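A **conference room** is an enclosed space set aside for meetings, presentations and group discussion. It differs from a classroom in that seating usually faces inward, and from an auditorium in that the floor is level and the furniture can often be moved.

## Layout

The most common layouts are boardroom, U-shape, hollow square and theater. In a boardroom layout, all participants share one continuous surface. The hollow square uses the same tables but leaves the center open, which raises the floor area needed per seat. Sectional tables are joined edge to edge, and the joints are normally placed between seats.

Aisle width behind occupied chairs is set by local building rules. Where a room has a fixed screen, the first row is kept back far enough that seated viewers do not have to tilt their heads.

## Work surfaces

Table tops are finished in veneer, laminate, linoleum or solid wood. Light, matte finishes reduce the contrast between paper and table, and they reflect less glare from ceiling fixtures. Items left on the surface between sessions commonly include printed handouts and small computer accessories.
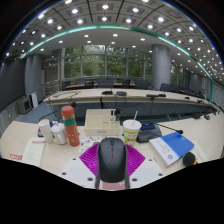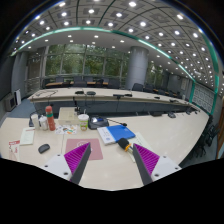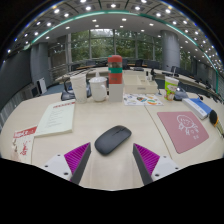

*A computer mouse on a pale conference table.*

Power and data outlets may be set into the top, mounted below the edge or placed in floor boxes. Recessed units keep cables off the surface but reduce knee space.

## Acoustics

Hard parallel walls produce flutter echo, which lowers speech clarity for remote listeners more than for those present. Treatment usually starts with the ceiling, followed by the wall opposite the loudspeakers. The Cirkulberg center, which has 43 meeting rooms, fitted absorbent panels in the 6 largest before adding ceiling microphones.

## Capacity and booking

Posted capacity depends on the layout in use, so a single room may carry several figures. Large venues such as the Mernness halls, rated for 2,000 persons in total, divide their floors with folding partitions. Bookings are recorded by room and layout, with setup time entered as a separate block.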